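The Concrete Floor Question, Again

19/05/2023

I have now read enough about concrete floors to be suspicious of everyone who writes about them, and that includes me. Every article starts from the idea that there is a gorgeous floor under your carpet, just waiting for you. Mine had carpet glue on it, and under the glue a floor the color of dishwater.

For anyone new, this is the back room, the one we used to call the den and now call "out there." The carpet came up at the start of May. I had a quote from Berge for grinding and polishing, which I won't repeat except to say that it made me go sit in the car for a while. So I decided to clean it myself, seal it myself, and see whether a plain old slab is as livable as people claim.

The first thing they claim is that the glue comes off with a citrus remover and a little patience. I used the Rista one because the hardware store had it on the end of the aisle, and I am as easily led as the next person. It did soften the glue. It also made the whole back of the house smell like a furniture store that sells oranges. Then you scrape, and what you scrape off is a kind of jam, and the jam sticks to the scraper, your shoes and the bag you are trying to put it in. Two coats in I gave up on the corners and went at them with a putty knife.

The second claim is that you should "embrace the variation." I have come to distrust this phrase. As far as I can tell it means the floor will be blotchy and you should stop complaining.

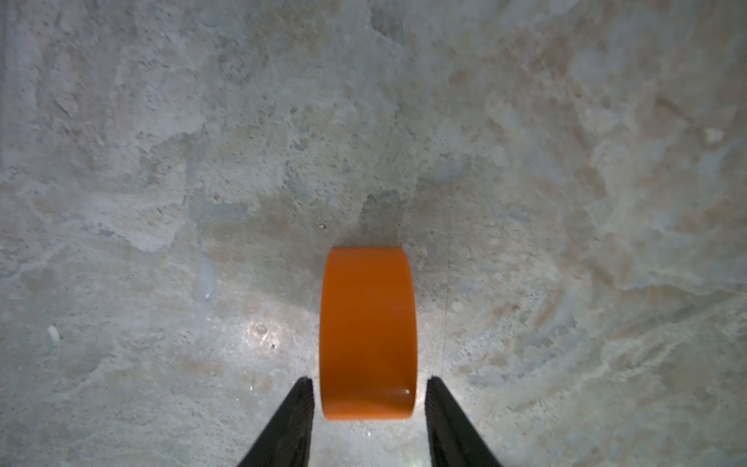

Color was what I worried about most before I started. I had pictured one calm, even gray, like the sample cards, and I'd even taken home a card from Nundalwood with a very tasteful gray on it that they wanted me to believe was natural concrete. A real slab has pale patches that are nearly white, some bluish parts, and a bit of tan that looks like tea. You notice it more with something bright sitting on it. Put a plain orange thing like that down and the floor around it goes cloudy, almost like cheap marble. I'll admit I don't hate it. I'm not ready to call it beautiful either, and I'd be careful of anyone who does before they've lived with it through a winter.

So, do you stain it to even it out? I asked at two places and got two answers. One said a stain would hide the patches. The other said a stain would soak in differently on every patch and I'd have the same blotches, only brown. The second man was not trying to sell me stain, so I believed him.

That left sealer. The Omudo tub says it covers 400 square feet. The room is a little over 200, so by their figures I should have been able to do two coats and go home. I ran short on the second coat by the closet. Old concrete is thirsty, the small print says, on the back, under the part about gloves. I paid $87 for the tub and I'd have liked that sentence on the front.

A few things I would do differently. I would try the sealer in the closet first and leave it a few days. I would not believe "matte," which on my floor means shiny when the sun comes in low and flat the rest of the time. I'd buy kneepads before and not after. And I would vacuum, mop, let it dry, and then vacuum again, even though the video I watched skipped the last part. There is a hair under my sealer now, over by the window, and I expect to be looking at it for years.

Is it warmer than I feared? No. It is precisely as cold as I feared, and I have a rug on order, which does make me wonder why I took up the carpet. My sister-in-law says I should have put down vinyl. She may be right, but she said the same about the kitchen.

I'm giving it 3 months before I decide. If the patches still bother me by then I'll call Berge back and go sit in the car again. In the meantime the closet still needs its second coat, and I'm not buying another whole tub for it, so if anyone local has half an Omudo left over in the garage, leave a comment.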